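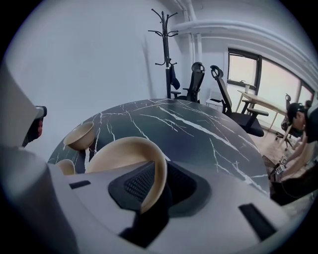
6th June

Bowls again. I was on the round table with Đạt from first thing until lunch, picking up the beige ones and putting them down, and my wrist is cranky tonight. Eirlys came by with her clipboard and told us the grip data is "really coming along". She said the same in April about the cups.

What bugs me is the wording. The Skustovex contract says the arm will "support" the dish room staff. I worked in a dish room for most of 2018 and I know what support looks like, it's a second person on the Friday-sized rush and somebody fixing the drain. A machine that stacks bowls is a machine that stacks bowls. If it does the job, there'll be fewer people doing it, and the ones left will be standing beside it clearing jams. Maybe that's better on the back. I'd like to hear it from someone with a back.

Huệ went over to the Thái kitchen to talk to the crew there and came home with pages of notes. The stacking doesn't bother them much. They hate the scraping, and the heat off the washer, and the roster going up late. None of that is in our task list. We've got "lift bowl, tilt bowl, set bowl down". I asked Khang at lunch why we don't do scraping and he said scraping is hard. Fair enough, but then let's quit telling people we started with the worst part of their day.

Target for the bowl set is 3936 good runs and we're at 1097. Đạt does his very slowly and neatly, elbow tucked in. I've never seen a dishwasher move like that. When I speed up to the pace I used to work at, more of mine get tossed by the checker, so I slow down too, and the arm will learn from two people pretending they've got all day. Told Alina this. She wrote it down, at least, and said the Vidonow people had raised something similar. No word on what they did about it.

I don't think anyone here is lying, to be fair to them. The pay's decent, it's a bright room, and I get to sit when I want, which I sure didn't in 2018. I've had worse bosses than Eirlys. I just keep thinking about the woman Huệ met who asked if she should be looking for other work, and Huệ didn't have an answer for her. Neither would I.

Need to ask about a wrist brace. Also owe Đạt for coffee, two days' worth. Plates next, if we ever get through the bowls.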